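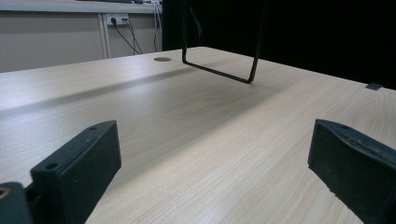

Wann soll man die Finger eines Greifers wechseln?

Sobald der Belag an einer Stelle so dünn ist, dass man mit dem Fingernagel das harte Material darunter spürt. Man wechselt immer beide Finger zusammen, auch wenn nur einer abgenutzt ist.

Gute Praxis am Greifertisch -- Arbeit mit dem Handgreifer
von Sneha Thakur, November

Auf dieser Seite zeigen wir die Arbeit am Tisch und schreiben dazu die Regeln auf, die bei Betach für den handgeführten Greifer gelten. Die erste Fassung habe ich mit Pankaj Bisht geschrieben, die jetzige Fassung ist Nummer 4. Sie ist kürzer als die vorige. Wir haben einige Sätze gestrichen, die niemand befolgt hat, und andere genauer formuliert. Wer die alte Fassung noch ausgedruckt hat, möchte sie bitte wegwerfen.

Zum Foto: Greifer geöffnet, zwischen den Fingern ist nichts. Am rechten Finger sieht man helle Abriebspuren und kleine weiße Flecken auf dem dunklen Belag. Solche Spuren gehören ins Prüfblatt, mit der Seite und der Höhe am Finger.
Weiter hinten der schwarze Drahtbügel und an der Wand die weiße Steckdosenleiste mit den Kabeln, die hinter der Tischkante verschwinden.

Vor dem Beginn

Der Greifer wird zuerst ganz geöffnet und ganz geschlossen, zweimal hintereinander und ohne Gegenstand. Dabei hört man auf das Geräusch. Ein Knacken ist ein Grund zum Anhalten, ein leises Reiben nicht unbedingt. Danach prüft man die Schrauben mit der Hand und erst danach, wenn nötig, mit dem Schlüssel. Bitte nicht auf Verdacht nachziehen! Trilok Tripathi hat uns in der Werkstatt die Gewinde gezeigt, die auf diese Weise kaputtgegangen sind, und das hat mich mehr überzeugt als jeder Absatz in einer Anleitung.

Kabel liegen hinter dem Tisch oder hängen an der Wand. Quer über die Arbeitsfläche darf kein Kabel geführt werden, auch nicht für einen kurzen Versuch. Ist eine Verlängerung notwendig, dann wird sie vor dem Beginn verlegt, und der Tisch bleibt so lange gesperrt.

Das Licht wird einmal eingestellt und dann nicht mehr verändert, bis die Serie fertig ist. Schatten auf der Platte sind erlaubt. Wandert aber ein Schatten während der Serie, zum Beispiel durch eine Person am Fenster, so notiert man das mit der Uhrzeit.

Während der Serie

Eine Person führt den Greifer, eine zweite Person schreibt. Die schreibende Person darf jederzeit "Stopp" sagen und muss es nicht begründen. Diese Regel stand schon in der ersten Fassung, und ich halte sie für die wichtigste von allen. Bei Soton, wo ich vorher gearbeitet habe, durfte nur der Leiter unterbrechen, und das dauerte im Ernstfall zu lange.

Beide Hände bleiben am Griff. Wer etwas auf dem Tisch umstellen will, legt den Greifer zuerst in die Halterung ab. Mit der freien Hand zwischen die Finger zu fassen ist verboten, auch bei ausgeschaltetem Gerät, damit die Gewohnheit gar nicht entsteht.

Nach 14 Durchgängen gibt es eine Pause. Das klingt wenig. In der Probezeit hatten wir eine höhere Zahl, und gegen Ende wurden die Bewegungen ungenau -- man sieht es beim Führen selbst nicht, nur später in den Aufzeichnungen. Mamta Jaiswal hat dafür 187 Durchgänge durchgesehen und die Grenze vorgeschlagen. In der Pause wird der Griff nicht an die nächste Person weitergegeben, sondern abgelegt.

Misslungene Durchgänge werden nicht gelöscht. Sie bekommen ein Kreuz im Blatt und bleiben in der Serie. Wer einen Durchgang für unbrauchbar hält, schreibt ein Wort dazu: gerutscht, gestoßen, abgebrochen. Mehr ist nicht notwendig, und lange Erklärungen liest später kein Mensch.

Gegenstände auf dem Tisch

Nur was im Aufbaublatt steht, gehört auf die Platte. Werkzeug, Becher und Telefone kommen auf das Regal. Über herabhängende Teile haben wir in der Gruppe lange diskutiert. Babita Dwivedi wollte sie ganz verbieten, Pankaj wollte sie nur markieren. Die Lösung ist vorläufig: Hängende Teile sind erlaubt, wenn sie im Aufbaublatt eingezeichnet sind und wenn die führende Person sie vor dem ersten Durchgang laut nennt. Ich bin mit dem Wort "laut" nicht ganz glücklich, aber ein besseres haben wir noch nicht gefunden.

Nach der Arbeit

Finger mit einem trockenen Tuch abwischen. Kein Alkohol auf dem Belag, auch nicht verdünnt. Abrieb im Prüfblatt eintragen, Datum und Kürzel dazu. Der Greifer wird geöffnet gelagert.

Das Prüfblatt kommt in den Ordner Upadhyay (so heißt bei uns der Schrank neben der Tür, nach seinem früheren Besitzer). Eine Kopie geht an die Werkstatt, wenn ein Finger gewechselt wurde.

Offene Punkte

Für die Gruppe Valley, die mit kleineren Griffen arbeitet, fehlt noch ein eigenes Blatt. Bis dahin gilt dort die gleiche Pausenregel. Auch die Frage, wer die Schulung für neue Kollegen unterschreibt, ist nicht entschieden. Vorschläge bitte schriftlich an mich oder an Mamta Jaiswal, am besten mit der Nummer der Fassung, auf die man sich bezieht.

Kontakt: Sneha Thakur, Betach | © Betach, alle Rechte vorbehalten | Nach oben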